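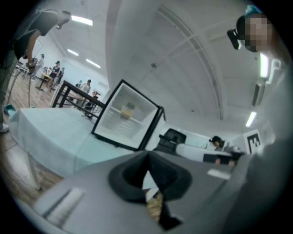
Newark, 12 December 2025

Gillo Tabletop Mini Fridge
Item no. 2552
Supplied by Prendimport

Product information

The Gillo is a small fridge for a tabletop, counter or low cabinet. It has a black door frame, a white interior and one white shelf that runs straight across. There is no freezer box. It is sold for drinks, lunches, milk for coffee, cosmetics and other small things that need to be kept cool, in rooms where a full-size fridge would be too much.

Inside volume is 23 liters. In everyday terms, that will hold a carton of milk, lunch for two people and a few cans, with the shelf in place. With the shelf taken out, tall bottles can stand on the floor of the compartment. It will not hold a week of groceries for a family, and we don't recommend it as the only fridge in a home.

The side walls have a shallow ribbed texture. The shelf slides in from the front and lifts out the same way, without tools. A small box or tub can sit on the shelf with plenty of room to get a hand in beside it. Wide, flat containers should be measured first.

Specifications

Item number: 2552
Inside volume: 23 liters
Inside width at the shelf: 294 mm
Shelves: one, removable
Freezer compartment: none
Door: hinged at the side, black frame
Interior color: white
Cooling unit: Hosoda, sealed
Temperature control: dial with 6 settings
Interior light: none
Lock: none (see Accessories)
Use: indoors, on a level surface

In the box

Fridge with shelf fitted
Power cord
Drip tray
Two spare feet
Printed instructions

Please check for all of these before throwing out the packaging. The spare feet are in a small bag taped to the inside of the lid and are easy to miss.

Where to put it

The surface should be level and steady, and deep enough that all four feet stand fully on it. A desk, a kitchen counter or a solid table will do. Folding tables are fine if the legs lock and the top doesn't sag in the middle.

A tablecloth can stay on under the fridge. Use a thin one and pull it flat where the feet will stand. Keep the hanging part of the cloth away from the vents at the back, and don't tuck it up behind the unit. The Jutetti mat listed under Accessories can go between the cloth and the feet if the cloth tends to slide.

Leave a hand's width of free space behind the fridge and the same on both sides. The door needs room to swing open all the way, or the shelf will catch on the edge of the door when you try to take it out. Chairs and stands behind the table are no problem as long as air can move around the back.

Don't put it next to a radiator or an oven, or in direct sun. It will still run, but it will run more often and the inside will not get as cool. It's not made for garages, porches, boats or cars.

First use

Take off all tape and padding, including the strip that holds the shelf. Wipe the inside with a damp cloth and a drop of dish soap, then dry it. Let the fridge stand upright and unplugged overnight. Plug it straight into a wall outlet. Set the dial to 3, close the door and leave it empty for a few hours before putting food in.

A faint smell from the new interior is normal for the first day or two. Leaving the door open for an afternoon before plugging it in helps a lot.

Temperature settings

Setting 1 is the warmest and 6 is the coldest. Most people will want 3 or 4. Use 1 or 2 for cosmetics and for chocolate. Setting 6 is meant for cooling down a full load of warm drinks and should be turned back afterward. If it's left there in a cool room, frost can form on the back wall, and lettuce or eggs placed against that wall may freeze.

If you are storing meat or fish, put a fridge thermometer on the shelf and check it before relying on the dial. We don't sell the Gillo for storing medicine. It has no alarm and no temperature readout.

Loading

Small boxes and tubs go on the shelf, bottles and heavier items below. Leave a gap between the food and the back wall. The shelf is for light to medium loads – a full pitcher should go on the floor of the compartment.

Cover anything with a strong smell. In a space this size, cut onion or soft cheese will be noticed by everything else within a day.

Cleaning

Unplug the fridge first. Take everything out, including the shelf, and wash the shelf in warm soapy water. It should not go in the dishwasher. Wipe the walls in the direction of the ribs and go over them again with a clean cloth, as soap likes to stay in the grooves. The door seal can be wiped with the same damp cloth. Don't use scouring powder, bleach or steel wool on any part of it.

Dust the vents at the back every couple of months. A soft brush works well.

Defrosting is done by hand. When the frost on the back wall is as thick as a coin, unplug the fridge, open the door, put a towel on the bottom and wait. Please don't use a knife or a hair dryer. We have replaced units with holes in the back wall, and that kind of damage isn't covered.

If it won't be used for a while, leave it unplugged with the door open a little.

Accessories

Jutetti mat. Thin woven mat for under the feet. Trimmed with scissors to fit. Sold singly.

Extra shelf. Same as the one supplied. Only useful for flat items, as two shelves leave little height between them.

Door strap. Sticks to the side and the front and keeps the door shut in shared rooms or when moving the fridge across a floor. It comes off with warm water.

Replacement door seal. Pushes into the groove around the door. Instructions are printed on the bag.

All four can be ordered with the fridge and will ship in the same carton. The extra shelf is out of stock until January.

Common questions from customers

Can the door be made to open the other way?
No. The hinges are fixed. Check which side you need before you order.

Is it quiet enough for a bedroom?
It hums when the cooling unit is running and clicks when it starts. Some people sleep next to it without trouble and others move it to the hallway. On a hard tabletop the hum is louder, and a mat or folded cloth under the feet takes some of that away.

Can I put something on top?
Light things, yes – paper cups, a box of tea. No microwaves.

Can it be laid on its back to move it?
Upright is best. If it has to lie down for a short drive, stand it up again and wait overnight before plugging it in.

Does it need to be level?
Yes. If the door drifts open or won't close by itself from halfway, the table is probably leaning. Swap in one of the spare feet, which are slightly taller, on the low side.

Returns and warranty

Unused fridges can be returned in the original packaging within the return period printed on your invoice. The warranty covers the cooling unit, the dial and the hinges. It doesn't cover scratches, a cracked shelf or damage from defrosting with tools. Keep the invoice, and write the serial number on it. The serial number is on a label at the back, and it's easier to read before the fridge is against a wall.

Orders and stock

The Gillo is in stock. Shops and offices ordering more than one unit can ask for a combined delivery. Contact Nandi Motaung at the Prendimport order desk and give item number 2552 and the delivery address. Please mention stairs, as the driver delivers to the ground floor unless told otherwise.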